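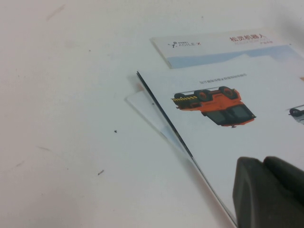 An open booklet, a product brochure behind it, and a white tabletop with room to spare.

The paper pile comes first

Natalia Jaramillo has a rule about desks and she says it fast, usually with her coat on. Paper, then pens, then go home. She runs the front office at Ibarra, a supply house with 3000 items in its catalog, and half of what lands on her tables is other people's brochures. Glossy ones. Folded ones. The ones with a loose page nobody wants to throw out.

Most of us start with the pens. Wrong end, according to her. Pens are fun, they rattle, you test a few on your hand and the morning is gone. Paper takes up the most table so paper goes first.

Her method, as far as I could write it down:

Open booklets get closed. Sounds silly. But an open page sprawled over a brochure hides whatever is under it, and there is usually a thin sheet under there. Pull that out and look at it before it goes anywhere.

Covers all face the same way. Upside down counts as not done.

Same subject, same stack. Robot brochures with robot brochures, even if one is for orange wheeled vehicles and the next is for warehouse stuff. Don't get clever with sub-piles, you will have 4 of them by lunch and no table.

Uriel Pacheco, who shares her office, disagrees with nearly all of this. He keeps brochures spread out for days so he can see them. "If it's in a stack I've lost it," he told me in July, and then couldn't find his stapler. They have split the table between them. It mostly works.

And then the pens. One black mesh cup, the round kind, is plenty. Red marker, whiteboard marker, the slim silver pen, the red pen, the long pencil. Caps on before they go in. Pencil point up or you'll be sorry, and so will teh cup. The little orange block stays out beside it.

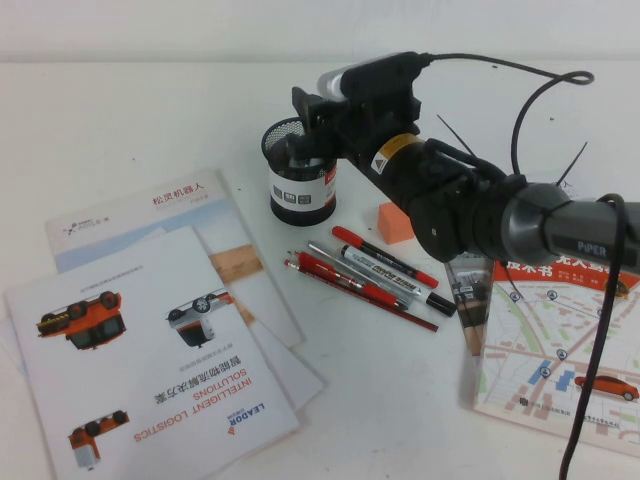
What to buy, if you must

Not much. Natalia tried a Gresitz drawer set with 4 trays and gave it away, too deep, things went in and never came out. Uriel likes the Rodden magazine file, stiff sides, fits a fat brochure without bending the cover. Get 2. One for keeping, one for maybe.

Skip anything with a lid. Lids collect their own pile on top.

A mesh cup is fine and cheap and you can see through it wich helps more than you'd think. Trondach makes a heavier one that doesn't tip when somebody drops a fat marker in from a height. Worth it on a shared table, otherwise use what you have.

Then wipe the table down and leave it alone until tomorrow.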